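Deshumidificador Gudell, once meses después

Lo compré en diciembre, con la pared del dormitorio ya negra por la esquina de arriba. Vivo en un bajo, orientación norte, y el cuarto no pasaba de 80 de humedad porque el aparatito que la mide creo que ya no sabe subir más. Venía de un Vallmont que duró dos inviernos y murió sin avisar. Así que iba con poca fe.

Lo bueno primero. Seca. La primera noche llenó el depósito y se paró solo, con un pitido que despierta a cualquiera. Desde entonces lo vacío por la mañana y otra vez antes de cenar, si llueve. La ropa tendida dentro, que antes tardaba dos días y olía a trapo, ahora está lista de un día para otro.

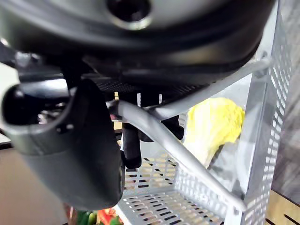

El ruido, regular. En modo noche se aguanta, en modo fuerte no se puede ver la tele al lado. Yo lo pongo cuando salgo a trabajar y punto. El temporizador va de hora en hora y se olvida de todo si se va la luz, cosa que en mi calle pasa bastante. Habría agradecido una memoria, aunque fuera tonta.

El filtro sale fácil, se lava con agua y ya. Lo que no me gusta es el asa del depósito – fina, y con el agua dentro se dobla un poco. Hay que llevarlo con las dos manos y despacito o acabas fregando el pasilllo. Lo de la manguera de desagüe continuo está bien pensado, pero no viene incluida. La compré aparte en la ferretería, una Havlíček, y entra justa pero entra.

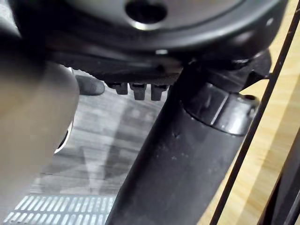 Consumo. No tengo enchufe de esos que miden, tiro de factura. Ha subido, claro, pero menos que con el radiador de aceite que ponía antes para secar, que era tirar el dinero. Con la habitación seca además se nota menos el frío y enciendo la calefacción más tarde.

La pared: rascar, lejía, dejar secar una semana con el aparato puesto y pintura antimoho Dritance, dos manos. Sigue blanca. Si no arreglas la pared el deshumidificador solo no hace milagros, eso que quede claro, y si la humedad sube del suelo menos todavia.
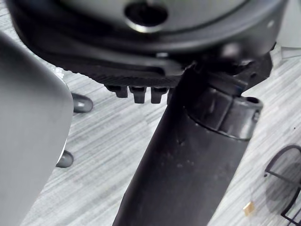 Ronaldo Barros comentaba que a él el mismo modelo le va bien en el trastero, pero que por debajo de 11 grados se le escarcha y se pasa más tiempo parado que secando, y que para un garaje sin calefacción buscaría otro tipo. Pues tendrá razón, en mi casa no hace tanto frío y no lo he visto.

Las ruedas, un chiste. En baldosa giran, en alfombra ni lo intentes. El cable, corto. El manual en español parece traducido a medias, me guié por los dibujos. 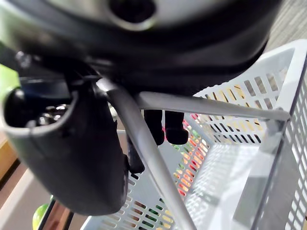 ¿Sirve para un piso entero? Para uno pequeño y con las puertas abiertas, más o menos; yo lo voy cambiando de cuarto y me funciona mejor así.

Nota, un siete y medio. Lo volvería a comprar, en oferta. Al precio normal me lo pensaría. Del servicio técnico no puedo opinar, no he llamado. Si se estropea edito esto.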